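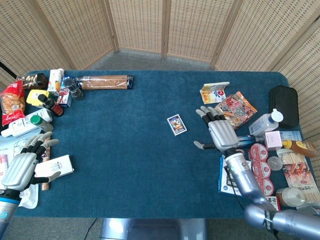
Abb. 1: Arbeitstisch mit Lebensmitteln und Kleinpackungen, dahinter der Raumteiler aus Geflecht

3.2 Versuchsaufbau und Warenbestand

Die Projektgruppe Grindach untersuchte, wie sich gemischte Haushaltswaren auf begrenzter Fläche ordnen lassen. Als Unterlage diente ein mit dunklem, blaugrünem Filz bezogener Tisch. Der Bestand umfasste unter anderem Getränkekartons, Flaschen, ein Glas mit Nüssen, eine längliche Schachtel Essstäbchen und eine Spielkartenschachtel. Die Waren wurden an den Seiten gruppiert, die Tischmitte blieb dem jeweils zu bearbeitenden Gegenstand vorbehalten.

Die Erfassung der Packungsmaße oblag Iveta Šimko und Rostislav Kadlec. Bis Ende Mai lagen 363 Einzelmessungen vor, von denen 131 wegen unvollständiger Angaben wiederholt werden mussten. Liegende Flaschen wurden gesondert geführt, da ihre Stellfläche von der stehenden Lage erheblich abweicht.

Die Auswertung nach Packungsform ist in Abschnitt 4 dargestellt. Die Messprotokolle sind im Anhang B beigefügt.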